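工作笔记 十二月 下午两点开始写

今天主要的事情是柜子。我先把目的写下来，免得过几个星期我自己也忘记：靠白墙的那个高木柜，要变成一个大家都能找到东西的柜子。以前的样子是每个人都往里放，没有人往外拿。清空上层以后才看见，背板是红褐色的，和侧面灰褐色的木纹不一样。我在这里工作了三年，第一次知道这个颜色。

上午的经过。

九点以前我到了，先写清单。清单用铅笔写，因为一定要改。所有从柜子里出来的东西分成四堆：留下、还给别人、修理、丢掉。第二堆最麻烦，因为很多东西上面没有名字。我问了一圈，有的人说“好像是我的”，有的人说“好像不是我的”，这两种回答对我来说是一样的。最后的办法是写一张纸，贴在门旁边：到月底没有人认领，就归公共使用。

数量要记，因为这次整理的目的之一就是盘点。清单上一共295件，小零件按袋算，一袋算一件。留下的是89件。修理和归还的两堆合起来70件。其余的丢掉，或者送到楼下的旧物角。我核对了两遍，第一遍少了一件，后来发现是卷尺，在我自己的口袋里。

留下的东西里面，Briltia的收纳盒最多，新旧两种尺寸混在一起。旧的盖子不能盖在新的盒子上，差一点点，用力可以压下去，但是以后打不开。请大家不要压。我把旧尺寸的盒子用铅笔在底部画了一个圆圈，新的不画。以后再买，只买新尺寸的。

Ortner的标签机今天不能用，标签带走到一半就停住，字印得一半深一半浅。我打开看了，滚轮上有胶。用酒精擦了两次，好一点，但是还不够好，所以今天的标签都是手写的。我的汉字写得不好看，请多多原谅，能读就可以。等标签机修好以后再换成印的。

关于擦柜子。先用干布，再用拧得很干的湿布，最后再用干布。顺序很要紧：灰多的时候直接用湿布，灰会变成泥，进到木纹的缝里面，要用牙刷才能弄出来。我在上层第一个格子犯了这个错误，多用了半个小时。另外两个格子按照正确的顺序做，很快。清洁剂用的是Darkar的中性的那种，一瓶盖兑半桶水，已经够了。不要用厨房里那瓶去油的，我怕它伤浅灰色的边条。

边条有一处松了。我用手指按，它会动。没有马上打胶，想先看看是不是里面的板子受潮。这个要过几天再检查一次，如果松的地方没有变大，就用普通的木工胶，夹子夹一个晚上。

下层暂时这样安排：左边宽的一格以后放高的、重的东西；右边窄的一格留给垃圾桶，就是浅蓝色的那个圆桶。为什么垃圾桶要放在柜子里，有人问过我。理由是简单的，它以前站在过道上，每天被人踢。放在格子里，走路的人不会碰到，扔东西的人弯一点腰就可以。弯腰的问题我承认，但是我觉得可以接受。

柜顶原则上不放东西。蓝色的杯子现在在上面，靠着墙，请它的主人拿走。柜顶太高，个子不高的同事看不见上面有什么，看不见的东西就会变成被忘记的东西。

中午休息的时候我又想了一下上层三个格子的用途。原来的计划是按照项目分，一个格子给Plallton，一个格子给别的项目，一个格子公用。写下来以后我不太喜欢。项目会结束，名字会变，到那时候标签又要全部重写。按照用途分比较稳定：第一格测量用的，第二格固定和粘贴用的，第三格写字和包装用的。一个人来找胶带，他心里想的是“胶带”，他不会去想胶带属于哪个项目。

缺点也有一个。Plallton的东西有时候需要整套带走，如果分散在三个格子里，出发以前就要收集，很容易漏。所以我另外做了一个小箱子，里面放整套的最小数量，箱子盖内侧贴清单。用完回来要按照清单补齐，谁带出去谁补。

下面的情况是三个格子清空以后、还没有放回任何东西的时候。左下的宽格背板上有一个白色的小圆贴纸，我先不撕，等问清楚它的意思再决定。

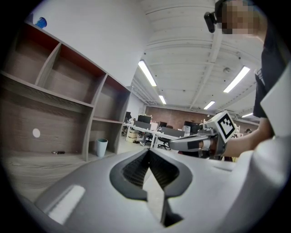 Valentin Sutter看了我的分法以后说，第二格和第三格的界线不清楚：胶带到底是粘贴用的还是包装用的？他建议胶带只放一个地方，全部放在第三格，第二格只留胶水、螺丝和夹子，因为人找胶带的时候多半是要封箱子。他还说，手写标签的字要再大一点，站在两步以外应该能读。

我同意胶带的那一点，清单上已经改了。双面胶我问他算不算胶带，他想了一会儿，说算。那么双面胶也去第三格。标签的字我明天重写，用粗的笔。细的笔在木纹上面贴着看，确实看不清楚，远的时候像一条线。

下午放回去的时候，我遵守下面几个规则，也希望大家以后遵守：

每个格子前面留一个手掌的空间，不要塞满到边。
重的东西去下层。上层的盒子要一只手就能拿下来。
盒子的标签朝外。
电池不进这个柜子。旧电池和新电池都不进，它们有自己的铁盒。
液体要站着放，下面垫一个浅盘。

第一条我自己试过，很有用。手可以伸进去把后面的盒子转出来，前面的不用搬。以前要拿最里面的一个，需要先拿出四个，再放回四个，放回去的时候大家就没有耐心了，乱就是从这里开始的。

没有做完的：第三格的分隔板还没有切。我量了格子里面的宽度，左边和右边差一点，说明柜子不是完全方的，或者地面不平。我把水平尺放在底板上看，气泡偏了一点，所以我猜是地面。先调脚垫，再量一次，然后才能切板。如果今天切了，调平以后可能就不合适了，板子浪费。材料用剩下的薄木板就可以，不要新买。

还有一个小问题，灯光。柜子下层到了下午比较暗，里面的标签不容易读。天花板上的长灯管很亮，但是光从上面来，被隔板挡住了。我考虑在隔板下面贴一条小灯，又怕电线不好看，也怕有人拿盒子的时候拉到。暂时的办法是下层的标签用白底的纸，贴在盒子的上半部。先用两个星期，如果还是有人抱怨，再讨论小灯的事情。

修理的那一堆，我放进一个大纸箱，箱子上写了“修理，不是垃圾”。这几个字请不要笑，去年真的有一箱被丢掉了，里面有一把很好的卡尺。纸箱现在放在我的桌子下面，谁有空谁可以拿一件去修，拿的时候在箱盖上写名字和拿了什么。修不好的也请写，写“修不好”就可以，不需要理由。

旧物角的东西，我请大家先看一眼再让别人拿走。有几卷包装用的泡沫纸还很新，还有两块写字板，擦一擦可以用。写字板的边有一点裂，不影响写字。

关于以后的检查：我想每个月看一次，每次不超过二十分钟，只看三件事，标签对不对，前面的空间还在不在，Plallton的小箱子齐不齐。第一次我来做，做完以后把铅笔清单换成打印的，放在透明袋里，挂在柜子侧面。在那以前，请用铅笔直接在清单上改，不要另外写小纸条，小纸条我已经找到太多了。

要买的东西：新的标签带一卷（要先确认标签机能不能修好），粗的黑色记号笔，柜脚用的毡垫，木工胶如果瓶子里的已经干了。夹子不用买，这次整理出来的已经太多。

四点半以后把湿布洗了，晾在水池边上。桶还没有还回去，明天早上我还。

补充，晚上想起来的：Briltia旧尺寸的盖子多出几个，没有盒子可以配。先不要丢，翻过来正好可以当放液体用的浅盘，我试了一个，边够高。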